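# The old Dell comes apart (and I get a bit carried away)

I have wanted to pull a proper office tower to bits for ages, and in December I finally got one. A Dell, black case, the sort that sat under every desk in every place I ever temped. Hannelore Baumgartner rang to say her office was clearing out a cupboard and did I want "one of those heavy ones", and I was in the car before she'd finished the sentence.

What I love about these machines is how much thought went into the insides. You look at the outside and it's a dull black box, the colour of nothing much, and then the side comes off and there are little blue plastic bits everywhere telling you where to put your fingers! Blue on the drive clips, blue on the tab by the power supply. I spent years building my own computers out of bargain cases with razor edges (I still have the scar on my thumb) and never once had a case be that polite to me.

My plan was to strip it right down, clean everything and put it back together as a storage box for the family photos. I've got almost 800 of Dad's slides scanned so far and they're spread over three laptops and a USB stick shaped like a duck. It's no way to treat your grandparents' wedding.

Cleaning first. Soft paintbrush, a can of air, the back step, an old shirt. Dust gets into the perforated metal around the drives and packs itself in like felt, and I find it wildly satisfying to brush out. Do hold the fan blades still with a finger if you're using canned air. Jonas Ammann told me that twice and I still forgot the first time.

Then the processor. I lifted the lever, took the chip out and wiped off the old paste, which had gone the colour and texture of dried toothpaste. It came away with isopropyl and a coffee filter. The chip went into an egg carton, and the screws went into the other cups, sorted by where they came from. I recommend the egg carton to everybody. Twelve cups, a lid, and you get to eat omelettes beforehand.

I left the graphics card in at that stage. I was itching to have it out, but the catch on these can be a pain and I wanted to see how much room I had before I went fiddling near it. Same with the cables, which I keep meaning to tidy and which have other ideas. 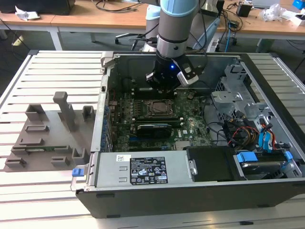
*CPU socket empty, graphics card still in, cables still a tangle.*

I do like that power supply, long and flat along the edge of the case with its own blue tab. The label on it could keep you reading for a whole cup of tea if you're that way inclined, and I am.

Next job is memory. I had 8 GB in the drawer from a machine I gave up on, and I'd like to get to at least double that, though for a box that only has to hand out photos it hardly matters. Upendo Shirima has offered me a pair of sticks in exchange for lemons off our tree, so there will be a handover on Saturday.

After that, a fresh blob of paste, the chip back in its socket and a bigger drive. I'm keeping the old hard drive to one side until Hannelore's office confirms they've got everything off it that they want, and then I'll wipe it properly.

If anyone has one of these running as a home server, please tell me how noisy yours is! Mine will have to live in the hallway cupboard next to the spare doonas, and I'd rather sort out a quieter fan now while the side is off.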